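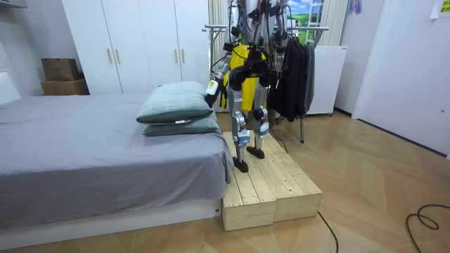
By the bed, something yellow round the hips.

Re: [ulley-civics] Recall petition, round 2
5 Jul 2020

> The clerk tossed 42 of our signatures because people
> wrote "Ulley" instead of "Ulley Township." Can she do
> that? The form has one line for it and the line is
> an inch long.

She can try. The statute asks for "place of residence," and I've read it 3 times without finding the word "township." The county attorney read it in February and found it right away, so maybe he has the deluxe edition.

Look at Correa v. Brukedau, our very own contribution to election law. The judge there let nearly 2000 short addresses stand on the theory that everyone knew where Brukedau was. I'd say the same of Ulley, though I've met delivery drivers who would testify against us.

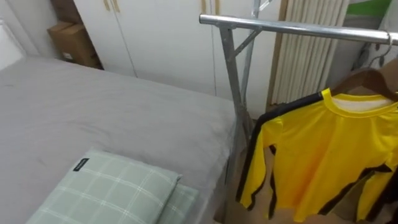

Do the 42 people have to sign again?
Only if the judge sides with the clerk; until then, ask each of them for a short affidavit giving the full address.

I'll bring blank forms to the library. Bring your own pen, the last ones walked.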